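The Box Under the Bed

When I came to Dulinham I had two suitcases and a very correct English that I had learned from grammar books. The apartment was on the third floor, above a shop that repaired sewing machines. Under the bed, pushed against the wall, I found a cardboard box full of toy bricks. The former tenant did not answer my message about it, so the box stayed with me.

I did not play with bricks as a child. In my family we had wooden animals and a chess set with one missing bishop. For this reason I looked at the box for some weeks as one looks at a piano in a hotel. Then, on a rainy evening in November, I poured it on the carpet and began to sort.

I have asked myself many times since then why grown people sort. It is a work without a product. When you finish, you own exactly the same things as before. But anyone who has put buttons into jars, or screws into the little drawers that hardware stores sell, knows the feeling in the hands after the first half hour. The breathing becomes slow. You stop hearing the street.

In Dulinham there is a shop for this kind of people. It is called Plondo and it sells used bricks by weight. The first time I went, I expected children. There were some, but they took what they wanted in five minutes and left. The adults stayed until closing, bent over the bins, saying very little. One man was looking only for hinges. A woman next to me had a small list written on the back of a pharmacy receipt, and she crossed out each line with great force.

The sorters do not agree with each other about method. The old school sorts by shape, and says that color is for beginners, for a red brick in a red pile cannot be found again. The other school sorts by color first – it is pretty, they admit, and they want to live with something pretty. I belong to a third and weaker party. I sort until the tea is cold and then I put everything in one place.
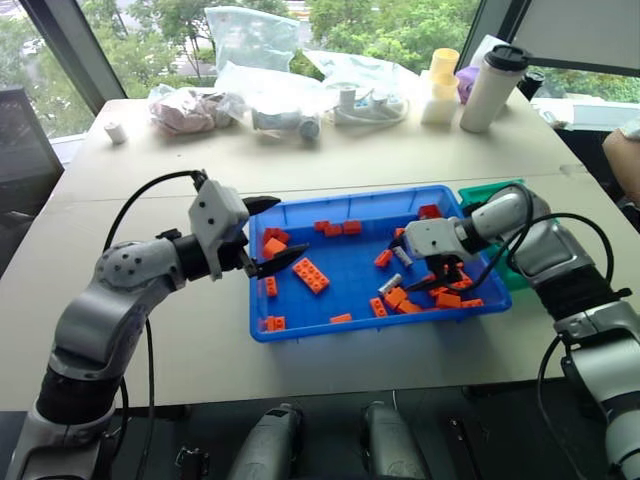 Issue 80 | Page 244

A tray is the most useful tool for the work, more than any cabinet. It must have a rim, so that pieces do not run away to the floor, and it should be low enough to let the fingers reach the corners. My own was made by Tenel, a company which makes supplies for bakeries, and I bought it at the street market for 2 dollars. The seller at Bansal, the kitchen store near the bridge, wanted 10 for almost the same thing, and he was offended when I told him what I planned to put in it.

In the evenings I spread the pieces flat and move them with one finger from the left side to the right. It is a poor system. Small plates hide under large ones, and I meet the same yellow slope again and again, like a neighbor on the stairs.

My mother asked on the telephone what I am building. I told her that I am not building anything yet, and there was a silence while she decided if this was a problem of money or of health. Then she said that she still has the chess set, and that last spring, behind the kitchen stove, she found the bishop. She has put it in a drawer with the candles, and she wants to know if she should mail it.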